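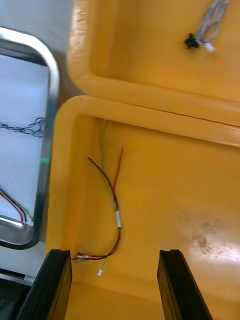
Fehr

Planness parts and kit lists

Planness is a set of plain text tables for laying out small electromechanical parts on a bench and collecting them into kits. It covers the parts themselves, the bin each one is stored in, and the contents of each kit tray. The tables were written for the assembly bench at Droltcombe and are kept in a form that can be used at another bench with different bin positions.

Contents of this folder

parts.csv: one row per part type, with short name, family, lead type and connector type
bins.csv: bin positions and the part family assigned to each
kits.csv: kit templates, one row per line item
marks.csv: handwritten marks found on parts, with the part type they belong to
changes.txt: change log, newest entry first

There are 233 rows in parts.csv, grouped into 13 families. kits.csv holds 46 templates. Templates that differ only in harness length are listed separately and share a base name.

Families

The families in regular use are boards, motors, solenoids and harnesses. The remaining families are mostly hardware and sleeves and see little movement. A part belongs to one family only. Anything with leads already attached is filed under the body it is attached to, so a motor with wires is a motor and a solenoid with wires is a solenoid. A harness is wire with terminals or plugs and no body.

Harness rows have two extra fields, end_a and end_b. Permitted values are crimp, plug, bare and mixed. "Mixed" means that one end carries more than one kind of termination. Wire color is recorded from a short list of words (black, white, red, green-yellow, braided white). Shades are ignored. Sleeves that hold a pair together are entered in the notes field and have no part number of their own once fitted.
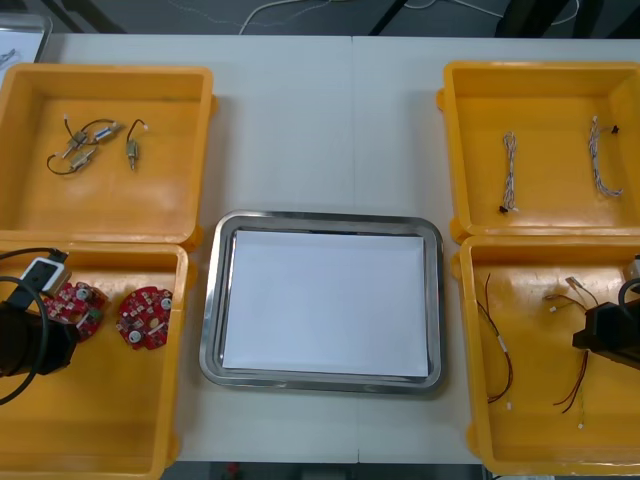
Bench layout is stored as two columns of bins with the kit tray between them. Positions are named UL, LL, UR and LR, from the side where the operator stands. One family goes in each bin for a given session, and bins.csv records the assignment per session. The bins are all the same yellow, so color can't be used to tell them apart and the position code is the only identifier. The kit tray is stainless steel with a sheet of white paper in the bottom, and a kit starts with nothing on the paper. Motors go in with their leads on, and they tangle: a cluster like the one in the upper left bin gets separated before picking starts. The motor lying by itself next to it can be picked as is.

Bins may be filled up to 100 parts for hardware. For motors, solenoids and harnesses the limit is set by tangling, and bins.csv gives a lower number in the max_qty field. Where max_qty is blank, use a single layer.

Picking order

Each template has a seq field. Pick in ascending order. The usual order is board first, then the part with the connector, then loose wire. Boards are placed flat on the paper with the component side up. Connectors and modules go beside the board, clear of it. Loose wire goes nearest the lower rim. A template may override this, and where it does the layout field reads "custom" and the notes field gives the positions in words.
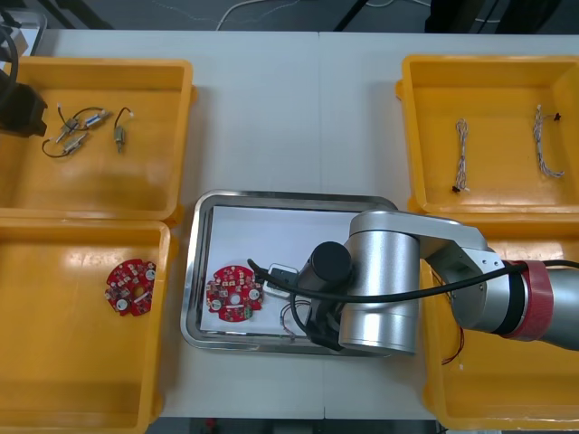
Photo: Fotavix

Boards are the family with the fewest types and the most entry errors. The round red boards look alike at arm's length. Check the center hole and the position of the round white parts near the rim before entering a type. When the type can't be settled, enter "board_round_unk" and leave the revision field empty. Do not guess the revision from a neighboring board in the same bin.

Lead lengths are given in the file as short, medium or long. Earlier versions used measured lengths, which were removed in September after repeat measurements of the same harness disagreed. Old values are still present in changes.txt.

Marks

Some solenoids carry a number written on the metal frame by hand. The number is copied into marks.csv exactly as written, with the part type beside it. It identifies the individual piece and has no relation to seq, max_qty or the part number.

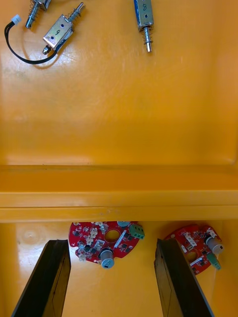
A mark that has been written sideways or upside down is entered upright. If a 6 and a 9 can't be told apart, the row is flagged with "q" in the check column and left out of kit totals until someone has looked at the piece again. Unmarked solenoids have no row in marks.csv. The same applies to boards and motors, which are never marked by hand.

Solenoids should be laid in a single layer with their leads to one side. The plunger spring catches on wire from the next piece when they are stacked. Return lengths of loose wire to the harness bin, even if they came out of the solenoid bin.

Known problems

Braided and twisted harnesses share one value in the color field and can be separated only by the notes.

Two templates list a connector that has been replaced in parts.csv. The old short name still resolves through the alias column.

Scuffed bin floors make thin green-yellow wire easy to overlook. Run a finger along the bottom of a bin before recording it as empty.

Format notes

Files are UTF-8 with comma separators and a header row. Text fields are quoted only where they contain a comma. Blank means unknown; a dash means not applicable. Short names are lowercase with underscores and are never reused after a part is withdrawn.

Corrections go in changes.txt with the file name, the row key, the old value and the new value, one correction per line.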